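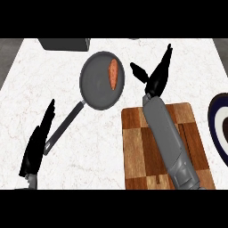 Can a gas hob still be fitted in the new flats at Breltine? Tenants who move in from March will get an electric induction hob as standard, and the gas supply will stop at the boiler room.

The change covers 143 flats in the first phase of the Breltine development, which is being built on the old dairy site behind the bus station. The developer, Flomia, confirmed the decision in a letter to people on the waiting list. Homes in the second phase will follow the same plan.

Flomia said leaving gas pipes out of the kitchens had cut the cost of each flat and shortened the fitting work. It did not give a figure for the saving. Heating and hot water will come from a shared plant on the ground floor — this will still run on gas for now.

Tenants will need pans that work on induction. A pan with a base that holds a fridge magnet should be suitable. Flomia will give each household a voucher to spend at Plumik, the kitchen shop on the high street, and it can be used until the end of the tenancy's first year.

The waiting list stood at 1,209 names when it closed to new applications. Of the 143 flats, 73 have two bedrooms and the rest have one. Offers are being sent out by post, and applicants have ten working days to reply.

A show flat on the first floor is open from 10am to 4pm. Visitors should use the side entrance, as the main doors are still shut off for paving work. Parking on the site is not available until the road is finished, but the number 6 bus stops outside.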